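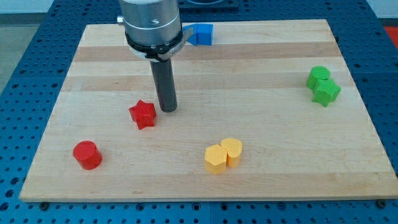 Nakura Little Shapes, wooden block set
Posted Dec 27, 2020

I had been putting off buying another set of blocks, because goodness knows we own enough things that roll under the couch, but the Nakura ones kept turning up in my searches and in the end I gave in and ordered them. I've lived with them since March, so I feel I can talk about them properly now and not in that first-day glow when everything out of a box is wonderful.

They're small wooden shapes in red, yellow, green and blue. Small is the word to hang on to, by the way. If you are picturing the big chunky bricks you built towers with as a kid, these are a different animal, and you will want to think hard about them if there's anybody in the house who still puts everything in their mouth. For older hands they are lovely. There's a star with ridged sides, a squat little cylinder, a good plain cube, and the star is far and away the favorite here (everyone reaches for the star first, grownups included).

The color is what won me over. The blue especially is a real royal blue, deep and cheerful, and the red holds its own beside it. I had a set from Lekham years ago where the yellow and the green were so pale and muddy that sorting by color turned into an argument every time. No arguments with these. The paint has held up well too -- I found one tiny chip on a point of the star after a summer of being dropped on the patio, and I had to go looking for it.

We use them for all kinds of things. Sorting, of course, and matching pairs, and a memory game where I cover everything with a dish towel and sneak one away. My best tip is to put them out on a wooden cutting board. I know that sounds silly when you could just use the table, but a pale board shows the colors off beautifully, it gives everybody an edge to keep inside of, and when supper is ready you can pick the whole business up and carry it off to the sideboard without undoing anyone's hard work. I use an old D'Souza maple board that we no longer use for bread. It's also a good fix if your table has holes or slats in it, like our metal one outside.

Now for the grumbles, and there are a couple. The cotton bag they come in is skimpy, and the drawstring pulled out of mine inside of 10 days. Mine live in a cookie tin now. The cylinder will roll if it gets tipped on its side, so keep the flat end down. And I do wish you could buy single replacements! Lose one star and you're looking at a whole new set.

On price, I paid nearly 20 dollars, and I think that's fair for wood this nicely finished. The Duvow set is cheaper and comes in a bigger box, and my neighbor likes hers fine, but the edges felt rough to me when I tried them and the star was more of a blob.

So I'm giving these 4 stars out of five, with the missing one for that poor bag. I've already bought a second set to put away for a birthday, and I moved it straight into a tin before wrapping.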